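3.2 Collecting the demonstrations

I'll say up front that this was the part of the project I thought would be easy. We had a table, an arm, a pile of clothes and a plan to record 300 demonstrations of garment handling, and I figured we'd be done before April. We weren't, and most of what I learned about the Hirska dataset I learned while smoothing out pants.

Each demonstration is one attempt at one short task with one garment. The operator drives the arm by hand through the Delanico controller, and we log the joint angles, the gripper opening and the video together. We began with 26 garments, mostly T-shirts and towels, because that's what earlier work uses and because they're forgiving. A towel will let you grab it pretty much anywhere. Then we added jeans, and everything slowed down.

The trouble with jeans is the waistband. It's several layers thick, it has a button that the fingers love to slide off, and it keeps whatever fold you last put into it. So a good deal of what goes on in a jeans episode goes on right there, in a small patch of cloth, while the legs just sort of come along for the ride. Figure 4 shows a grasp of this kind, with the fingers closed on the waistband next to the button.

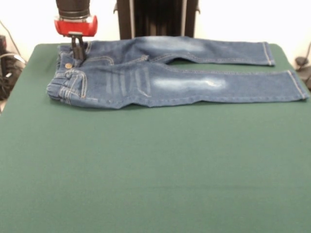 Figure 4. Waistband grasp on a pair of jeans laid flat on the green work surface.

I had a rule at first that operators should always start from the same spot on the garment. It made the recordings look lovely and tidy, and the policy we trained on them was hopeless the moment a pair of jeans was turned a little on the table. We threw the rule out. In the second round, operators picked their own grasp point and were told only what the end state should look like (legs straight, waistband to one side, nothing hanging over). The recordings got messier – some of them are painful to watch – but they cover a lot more of the situations the arm runs into on its own.

We also changed our minds about failed grasps. In round one, a slip meant stopping and throwing the episode away. In round two we kept the slip as long as the operator recovered and finished the task, and we marked the time of the slip in the log. I was nervous about this, I'll admit, since the model could just as well learn to slip. We come back to that question in Section 5, where we train with and without the marked stretches.

Labels were done in the Malabanan tool by 2 people working separately. Each one marked the start of the approach, the moment the fingers closed and the moment they let go. They disagreed most about the closing, which I can understand – with thick denim the fingers touch the cloth well before they have a real hold on it. We settled on the first video frame in which the fingers stop moving toward each other, and went back and relabeled 13 jeans episodes that had been done before we agreed on that wording.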